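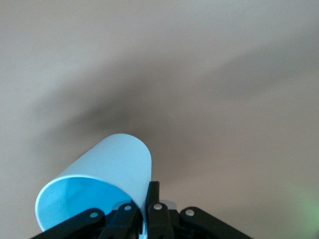
Kuusk Two-Finger Gripper Kit – Frequently Asked Questions

These are the questions we get most often about the kit and the fitting service. If yours isn't covered, write to the support desk and quote your order number if you have one.

What is in the kit?

The gripper itself, one wrist camera with its bracket, a control board, a power lead, a data cable, a bag of spare screws and a printed setup guide. The arm is sold separately. Part number 2867 is the full kit. Part number 1278 is the gripper without the camera, for people who already have one they like.

Will it fit my arm?

It fits the Ando bench arm straight out of the box. For other arms you will need an adapter plate. We keep plates for the more common ones, and the drawing for the bolt pattern is on the downloads page if you want to have your own made. Check the weight your arm can carry at full reach before you order, and allow for the camera and cable as well as the gripper.

What can it pick up?

Cups, tubes, small boxes, blocks, pens, most things of that sort. The fingers open to 56 mm. A cup wider than that can still be picked up by the wall, with one finger inside the rim and one outside. Many customers do it this way for all their cups, as the grip is the same whatever the diameter.

It is not suited to very thin sheets lying flat on a table, or to anything sharp. Wet or oily items will slip unless you fit the rubber tips.

Will it crush soft or thin objects?

It can if the force is set too high. Start at the lowest setting and go up one step at a time until the object stays put when you lift it. Paper cups normally need the lowest setting. If the wall bends before the object lifts, try gripping nearer the base.

Do I need the camera?

No. If your objects are always put down in the same spot, the gripper will work from saved positions. The camera is useful when they move about, or when you want to record what the gripper was doing during a run.

The camera picture is blurred in the background. Is it faulty?

No. The lens is set for close work, so the fingers and whatever they hold come out fairly sharp and the table behind does not. You can turn the focus ring by hand, but please mark where it was first.

Why can I see the fingers in every picture?

The camera is mounted so that they stay in view. The software uses them to judge where the object is. If you can't see both fingertips at the bottom of the picture, the bracket has slipped. Loosen the screws, move it back and tighten them again.

Can I leave it running overnight?

Yes, provided the arm maker allows it and the area is guarded. Let the motor rest between long runs. The board will stop the gripper if the motor gets too hot and start it again when it has cooled – a light on the side of the board flashes while this is happening.

How often does it need looking after?

Check the finger screws once a week if you use it daily. Wipe the joints with a dry cloth. Do not oil them. Replacement fingers come as a pair and should be changed as a pair.

Do you offer fitting and training?

Yes, at our Dronddale workshop or at your own site. Workshop sessions run every Thursday and are taught by Myung-ja Geum. Bring your arm if it can be moved. Site visits are booked through our partner Hernivley, who will ask for photos of the bench and the nearest socket before they give you a date.

How long is the warranty?

2 years on the gripper and control board. Finger tips and cables are not covered, and neither is damage from driving the gripper into the table.

Can I return it?

Yes, if it has not been bolted to an arm. Kits that have been fitted can be exchanged if there is a fault. Please keep the foam tray, as we can't accept kits sent back loose in a box.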